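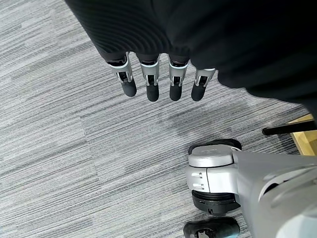

工作台笔记 | 末端与抓取

一只手、一副夹爪，和满地的拖鞋：我们的秋季对比试验

2025年11月15日

各位老朋友、新朋友，又到写信的时候了。上一期信末我随口提了一句，说这个秋天打算把Pranenico的灵巧手和Brunton的两指夹爪放到一块儿认真比一比，没想到回信多得出乎意料，有问力控的，有问线缆怎么走的，还有一位读者很关心我们到底拿什么东西来抓。那就从抓什么说起吧，答案是拖鞋，家里门口穿的那种软底拖鞋，摆在鞋架上，或者散在地毯上。

选拖鞋是反复商量过的。刚开始我们也列过很正经的清单，木块、瓶子、海绵、带把手的杯子，都是大家常用的东西，好处是别人的结果容易拿来对照。可是我们这套机器最后要做的是家里的收拾活儿，木块抓得再漂亮，碰上一只塌下去的软鞋帮还是手忙脚乱。拖鞋有意思的地方在于，它每一面都给你出不一样的题：鞋底是平的、有点硬，鞋面是空心的、会塌，鞋口敞着，手指能伸进去，伸进去之后又容易把鞋整个挑歪。朝上放、侧着放、扣着放，几乎就是三种东西。再加上它轻，一碰就跑，地毯又有阻力，推着推着鞋头就扎住不动了。我自己拿手试的时候都觉得好笑，平时弯腰一拎就起来的东西，拆开来想居然有这么多讲究。

Pranenico这只手我们是三月开始用的，到现在也算处出感情了。手指的根部是银亮的金属指节座，侧板之间留着缝，能看到里面的连杆和小销钉，指尖套着深炭灰色的软垫，圆头，哑光，摸上去有点像很久以前老式打字机的按键（也可能只是我怀旧）。手腕以上我们套了黑色的布套，一直盖到指根那一圈银色的环。布套这件事值得多说两句，收到过好几封信问我们为什么不让线露在外面，露着多好修。早先确实是露着的，有一回鞋口的绒边挂到了线夹上，机器把鞋举起来之后怎么张手都放不掉，晃了半天像在跟我们打招呼。后来就缝了布套，修起来麻烦一些，得先把袖口褪下去，可是从那以后再没挂过东西。

布套也带来一个小毛病，要做同样事情的朋友可以留个心。袖口如果收得太松，手往下垂的时候布会滑到指根，最靠边的那根手指会被遮住一截。动作上影响不大，麻烦的是腕部相机的画面，边上黑乎乎一大块，识别程序有时候会把那块黑当成阴影，有时候又当成一个很近的障碍物，手就犹犹豫豫不肯下去。我们的土办法是在袖口里面加一圈软松紧带，不要太紧，能挂在环上面就行。加了之后好很多，但动作幅度大的时候还是会滑，这一点没有彻底解决，先跟大家交个底。

Brunton那副夹爪就朴素得多，两片指头，平行开合，没有什么可讲的机关。我一直对这种东西有好感，它的脾气一眼就能看明白，夹住了就是夹住了，没夹住也不会给你一个模棱两可的读数。行程够宽，横着夹一只拖鞋的鞋帮绰绰有余，侧着夹鞋底也行。装它的时候从拆螺丝到机器重新站好，喝一杯茶的工夫，灵巧手换上去则要把线一根一根对好，再做一遍零位，遇上手冷的早晨能折腾到让人想念那杯茶。

试验的安排是这样的。每一种末端做120次抓取，其中60次从鞋架上取，剩下的从地毯上捡。鞋架和地面分开算，我们吃过混在一起算的亏，那年做收纳箱的时候把两种高度的结果加到一块儿，数字很好看，后来发现全是桌面高度撑起来的，蹲下去那部分惨不忍睹。所以这回从一开始就各记各的账。每次抓取前，拖鞋由人来摆，摆法照着一张提前抽好的卡片，正放、侧放、扣放，鞋头朝哪边，都写在卡片上，免得摆的人摆着摆着就心软了，把鞋放成机器喜欢的样子。你别笑，这种心软是真的会发生的，尤其是下午。

什么叫成功，也要先讲好。我们的规矩是：把鞋拿离支撑面，举稳，再放到指定的位置上，鞋底朝下，三件事都做到才算一次。中间允许重抓一回，重抓记在另一列里。鞋被推走、掉下来、放下去的时候翻了面，都不算。有读者建议过半成功记半分，我们考虑过，最后没采用，怕的是到了写总结的时候自己对着一堆半分发愁，不知道该高兴还是不该高兴。

先讲从鞋架上取，这一段夹爪的表现让我挺惊喜。层板是平的，高度固定，鞋多半是正放，夹爪只要对准鞋帮后面那一段，往下一探，合拢，抬起来，干净利落。它唯一怕的是两只鞋紧挨着，中间没有缝，指片插不进去，硬要插的话会把旁边那只顶开，运气不好就顶到层板外面去了。灵巧手在同样的情形下会好看一些，它可以先用一根手指把鞋往旁边拨一拨，拨出一条缝来，再把手指放进鞋口。拨的那一下我们没有专门教过多少，是从示教数据里带出来的，人去拿鞋的时候本来就有这个小动作，我们自己都没留意，看回放才发现每个人都在拨。

到了地毯上，情形就有点颠倒过来。地毯是灰色带条纹的那种，短绒，一块一块拼的，仔细看能看到接缝处花纹错开一点点。夹爪下探到离地很近的时候，指片前端容易顶到地毯，顶到之后手臂那边的力一下子上来，控制器出于安全就停住了。我们把下探高度提上来一点，它又够不到鞋底，只能夹鞋面，夹鞋面嘛，鞋一塌就滑。前前后后调了两个下午的高度，最后定在一个中间的位置上，勉强两头都顾着。灵巧手因为指尖是软的圆头，蹭到地毯也不碍事，指尖贴着绒面往鞋底下一溜，四根手指一弯就把鞋兜起来了。这个“兜”字我很喜欢，看多少遍都觉得像长辈在院子里收柿子。

不过灵巧手也有它让人着急的时候。扣着放的拖鞋，鞋底朝天，鞋口朝下，它会执着地去找鞋口，找不到就围着鞋转，转着转着手指把鞋越推越远。有一次一路推到了家具腿边上，鞋卡住了，它倒是借着这一卡把鞋翻了过来，然后心满意足地拿走。在场的人都鼓了掌，可按照我们的规矩，推走就不算，只好含泪记了一次失败。夹爪遇到扣放反而省心，鞋底的两侧是直边，一夹就走，问题出在放下的时候：它没有办法在手里把鞋翻个面，举着一只底朝天的鞋走到位置上，放下去还是底朝天。我们后来给它加了一个转腕的动作，手腕一拧再松开，十次里倒有一大半能放正，剩下的看鞋的心情。

还有一件小事，写在这里给也在做全身机器人的朋友提个醒。去捡地上的东西，手下得很低，这时候机器自己的腿和脚离手相当近，腕部画面里经常能看到一截浅灰色的腿壳和黑色的脚。头一批数据里我们没有好好处理这件事，结果模型对靠近脚的拖鞋格外胆小，动作慢半拍，偶尔还会绕一个很大的弯。后来补采了一批鞋就放在脚边的示教，胆子才慢慢大起来。碰撞检查还是要留着的，我们把自身碰撞的余量单独设了一个参数，蹲低的时候用小一档，站直了再恢复。这个改动不起眼，可要说秋天里哪一处改动最值，我会投它一票。

关于磨损，也有朋友问。灵巧手的指尖软垫用到现在，没有换过，表面看着还是那样哑光的，只是我们每天收工用微湿的布擦一遍，绒毛粘上去之后摩擦会变，早上和晚上抓出来的感觉不一样。夹爪的指片上我们自己贴了薄胶皮，贴了揭，揭了贴，试过好几种，最后留下的是最便宜的那种，边角会翘，翘了就换一张，换起来不心疼。指节的缝隙里偶尔会卡进一丝绒，拿软毛刷顺着缝扫出来就好，千万别用气吹，一吹就吹到更里面去了。我就这么吹过，后来拆了一个下午。

读者里有几位是做教学的，问如果预算只够买一样，该买哪个。我想先把下半截讲完再回答，相机和控制器也掺和在里面，单看手是看不全的。
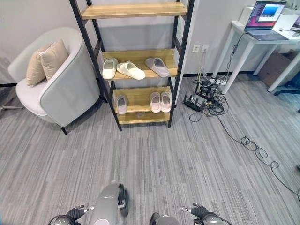

工作台笔记 | 相机与控制器

从头部相机往前看，鞋架靠在浅灰色的墙边，黑色金属架子，浅色木层板，拖鞋放在中间两层，白的、奶白的、浅灰的在上面一层，淡紫的和一对浅粉的在下面一层。左边是那把灰色扶手椅，上头靠着米色的靠垫，右边是桌子和笔记本电脑，墙根下面一团黑线、一个黑色路由器、一条白色插线板。机器自己的两只手在视野的下边缘。天天对着这个角落，我闭上眼睛都能画出来，可是真要跟各位讲清楚相机该怎么摆，还得从头说。

头部相机的好处是看得全。哪只鞋在哪一层，哪一层是空的，旁边有没有东西挡路，它一眼都能交代。坏处是，手真正伸到鞋那里的时候，手背和前臂正好把鞋挡住了，最要紧的那一小会儿反而什么都看不见。人也是这样的，人靠手上的感觉把这一小会儿补过去，机器就得靠腕部相机。我们用的是Hamunby的小相机，装在手腕上，朝着指尖看，手指从画面上方垂下来，指尖前面那一片看得清清楚楚。

于是就有了三种配法：只用头部相机，只用腕部相机，两个一起用。听上去第三种肯定赢，我们也是这么想的，不过既然是比较，还是老老实实都跑了一遍。两个一起用在鞋架上的确最好，到了地毯上却没有拉开多少差距，有一阵子甚至和只用腕部相机不相上下。查来查去，查到了地毯的花纹头上。条纹一条深一条浅，从头部那个高度看下去，浅灰色的拖鞋混在里面，边缘不太好认，模型两边的意见不一致的时候，就会在空中停一下，像在跟自己商量。把浅灰色那只换成淡紫色的，停顿就少了。我们没有因此把浅灰色的拿掉，家里的东西总有几样是和地板颜色差不多的，早晚要过这一关。

只用腕部相机的那一组，最有趣的是找鞋的过程。它看得近，看得细，可是不知道自己在整个屋子的什么地方，手一抬起来，画面里全是地毯，左看是条纹，右看还是条纹。我们给它定了一个慢慢扫一圈的起始动作，扫到鞋就停。扫得快了画面会糊，扫得慢了看的人会困。中间有一次扫到了家具的木板边上，浅黄色带木纹的，它大概觉得很像鞋底，凑过去研究了好久。负责按停的手都已经放在按钮上了，它自己又转开了，大家松一口气。

帧率的事也有人问。我们把两路相机都锁在60，记录的时候按这个频率对齐时间戳。试过让腕部相机跑得更高，画面是顺滑了，可是存下来的数据也跟着胖了一圈，训练的时候还要再抽稀，白忙一场。对齐这一步请一定在采集的时候做好，不要想着回头再补。我们早先有一批数据，头部和腕部差了小小一截，眼睛看不出来，训出来的模型抓鞋总是慢那么一口气，手合上的时候鞋已经被碰歪了。找这个毛病找了很久，最后是把两路画面并排放慢了看，看到手指碰到鞋的那一刻两边对不上，才恍然大悟。

再来说控制器。Varkine这个控制器，用过的读者大概知道，它把手臂和末端放在同一个循环里管，好处是换末端的时候不用另外起一套程序，在配置里改掉末端的名字，重启一下就认得了。我们这次来回换了好多次手和夹爪，要是没有这一点，耐心早就用完了。它的力限设置也做得体贴，每个关节可以单独给，下探的时候把手腕那一节放软，碰到地毯会自己让一让。夹爪在地毯上顶住的问题，后来有一半是靠这个缓过来的。

不那么体贴的是它的报错。力超了会停，通信断了会停，布套把某个关节的温度闷高了也会停，而停下来以后屏幕上给的提示差不多是同一句话，要翻到日志很后面才分得清是哪一种。我们写了一个小脚本，停下来的时候自动把最后一段日志翻出来，挑出关键的那几行，放到旁边的窗口里。脚本很短，写得也不漂亮，可是大家都说好用。想要的朋友回信说一声，我整理干净了发给你，注释现在还是乱七八糟的，让我先害羞两天。

示教我们用的还是遥操作，人戴着手套，机器跟着动。每种末端采了80条示教，鞋架、地毯各半，摆法也照着抽好的卡片来。给灵巧手示教，人很舒服，手指怎么动它就怎么动，大致像自己的手长长了一截。给夹爪示教就得换一换脑子，五根指头只剩一开一合，刚上手的人总忍不住想用食指去勾鞋口，勾了半天夹爪纹丝不动，急得直跺脚。所以这里面有一层不太公平的地方要讲明白：灵巧手的示教质量一开始就比较齐整，夹爪的示教头二十来条明显生疏，后面才顺。我们把生疏的那些重录了，重录之后夹爪的成绩往上走了一截，可见有时候怪工具，其实该怪的是我们教得不好。

遥操作的网络也操了不少心。路由器就放在墙根的地上，线从那里拖出来，绕了几个圈，穿过地毯。平时不觉得，机器走动的时候它就是一道坎，得有一个人专门看着线。我们试过让机器离路由器远一些，延迟会有轻微的变化，操作的人说手上发飘，像隔着一层棉被摸东西。后来就不再挪了，把机器站的位置定下来，所有的示教都从差不多的距离开始。地上的线还需要好好收拾一回，这句话我上个季度也写过，写到这里脸有点热。

好了，该讲讲结果了。完整的表格放在下一期的附件里，这次先说大概的模样，免得大家等得心焦。从鞋架上取，夹爪和灵巧手打得难解难分，夹爪快一点，灵巧手在挤得紧的时候稳一点。从地毯上捡，灵巧手领先得比较明显，主要赢在侧放的鞋和靠近机器脚边的鞋上。扣放的鞋两边都头疼，头疼的地方不一样，前面已经啰嗦过了，就不再啰嗦。放下去能不能放正，灵巧手好得多，夹爪加了转腕之后追上来一些。

要是看时间，夹爪从头到尾都是快的那个。它的动作少，没有什么好犹豫的，要么成要么不成，一目了然。灵巧手常常在碰到鞋之后还要调整一下手指，多花的那点工夫有时候换来一次漂亮的抓取，有时候什么也没换来。看它做事要有一点耐性，急脾气的人适合去看夹爪。我们这里两派都有，午饭的时候会互相打趣，一派说对方像筷子，另一派说对方像在弹琴，弹了半天也没弹出一首曲子来。

回到那几位教学朋友的问题。预算只够一样的话，我会劝你先买夹爪，再配一个腕部相机，把对齐、标定、示教这一整套流程走熟。夹爪出了问题容易看懂，学生们自己就能拆开来找原因，手忙脚乱也坏不到哪里去。等到你发现自己天天在为同一种摆法发愁，而且这种摆法换什么胶皮都救不了，再考虑灵巧手也不迟。手上的活动部件多，保养要勤，零位要常做，布套要缝要洗，这些都是要有人惦记的。已经有灵巧手的朋友也别急着把夹爪收到柜子里，做对照的时候它是一把很好的尺子，模型突然变差了，换上夹爪跑一轮，马上就能分清是手的事还是眼睛的事。

也有几位问到能不能一边装手、一边装夹爪。可以的，Varkine那边支持两侧用不同的末端，我们短短试过一个下午，左边灵巧手，右边夹爪，左手把鞋拨正，右手夹起来，配合得意外地默契。可是示教的人苦了，两只手要按两种习惯来动，录不到一会儿就要歇一歇，揉揉手腕。数据太少，不敢下什么结论，只能说是个挺有盼头的方向，等开春再正经做一做。

还有一些零零碎碎的，趁着信还没写满，一并放在这里。

标定板请买硬的。我们有一块软的，挂久了中间微微鼓起来，鼓得肉眼看不出，标定误差却老是下不去，换了硬板当场就好了。

腕部相机的固定螺丝，每次换末端之后都拧一遍。手换上去的时候多少会碰到它，松一点点，画面看着一样，标定已经不对了。我们现在在换末端的清单上专门给它留了一行，打了勾才许开机。

灯光尽量保持一致。屋里开的是均匀的顶光，手下面只有淡淡一片影子，这样最省心。傍晚靠窗那边有光斜进来的时候，影子拉得长，腕部画面里手指的影子会先碰到鞋，模型就提前合手，合了个空。我们的办法很笨，拉上窗帘。

卡片真的要提前抽好。抽好了放在信封里，用一张拿一张，不要摊在桌上。摊在桌上的后果是有人会挑，挑的人自己还不承认。

存储要留足余地。这一轮下来，两路相机加上关节数据，一共占了400 GB，比原来估的多出不少，中间有一天采到一半硬盘满了，机器举着一只粉色拖鞋停在那里等我们删文件。删的时候手都在抖，生怕删错。

接下来的计划，先把扣放的问题啃一啃。有一个想法是教灵巧手用一根手指压住鞋跟，把鞋头翘起来，再顺势翻过去，人就是这么翻的，你现在就可以低头试试自己的拖鞋。另一个想法是干脆在地毯上借力，不在空中翻。两个都会试，谁好用谁。除此以外，鞋架最上面一层我们一直没有用，高度对机器来说有些别扭，手臂抬上去之后头部相机看到的多半是前臂，想趁着冬天把这一层也放进来，看看腕部相机独自能撑到什么程度。

拖鞋也要添几双新的。有读者愿意寄旧拖鞋来，心意领了，洗干净的都欢迎，尤其想要底子特别厚的和鞋面带蝴蝶结的，后面这一种我猜会让两边都吃点苦头。寄的时候请附一张小纸条，写上鞋码，我们登记用得着。

上一期有个地方写错了，也在这里更正：讲夹爪指片的那一段，我把内侧和外侧写反了，胶皮应当贴在内侧，也就是碰到东西的那一面。有两位细心的读者来信指出，还有一位已经照着贴在了外面，来信问为什么一点用都没有，实在抱歉，害你白贴了一晚上。

关于回信，再多说一句。写给我们的信我都会看，回得慢，请多包涵。问具体故障的，麻烦把末端型号、控制器的配置和出问题前后的一小段日志一起附上，光说“它不动了”我只能跟着一起着急。想来看试验的朋友也可以提前写信约时间，来的时候穿双好脱的鞋，进门换拖鞋，换哪双都行，鞋架上的那几双除外，它们还要上班。

下一期会放完整的表格、抽卡片的规则，还有那个等我收拾干净的小脚本。天气凉了，手冷的时候别急着拧小螺丝，先捂一捂热水杯。

工作台笔记 编辑部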